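Shop Finisher, Exterior Stains and Coatings
Penrose Timber Buildings, Cusside

Penrose builds sheds, garden rooms and small barns and finishes them in our own shop before delivery. We are hiring one full-time finisher to join the spray and brush crew. The job reports to Stella Okoth, finishing lead.

What you will do

Most of the work is prep. You will sand, fill knots, wipe down and mask siding, trim, doors and window frames, then apply primer, stain and topcoat by brush or airless sprayer. A typical garden room takes 174 boards plus trim, and each board gets sealed on the cut ends before it leaves the rack.

You will also mix and tint color to match customer samples, keep the batch log up to date, and clean guns, lines and brushes at the end of the shift. Twice a month the crew goes out to touch up buildings on site — usually scuffs from delivery, sometimes a door that has swelled and needs planing and recoating.
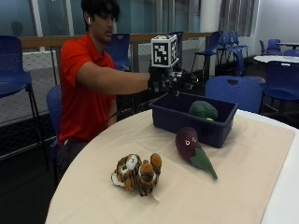
What we are looking for

One year or more of painting, staining or cabinet finishing, paid or as an apprentice
A steady hand with a brush on trim and glazing bars
Able to lift 50 pounds and stand for most of a shift
Comfortable wearing a fitted respirator (we do the fit test here)
A driver's license is helpful for site days but not required

Experience with water-based exterior stains is a plus. If you have only used oil, apply anyway. We use the Omeo range for nearly everything and will train you on it.

Hours and pay

The shift starts at 6:30 a.m. and ends at 3:00 p.m., with a half-hour lunch. Pay is $184 a day to start, reviewed after 90 days. We provide coveralls, gloves and respirator cartridges, plus a $155 boot allowance each year. Overtime is offered in spring, when we finish over 600 panels a month, and it is voluntary.

How to apply

Send a resume or a short note about your past work to Stella Okoth at the Penrose office, or drop it off at the front desk on Emau Road. Photos of finished jobs are welcome — phone pictures are fine. Applicants we want to meet will be asked in for a two-hour paid trial in the shop. We hope to fill the position by the end of March.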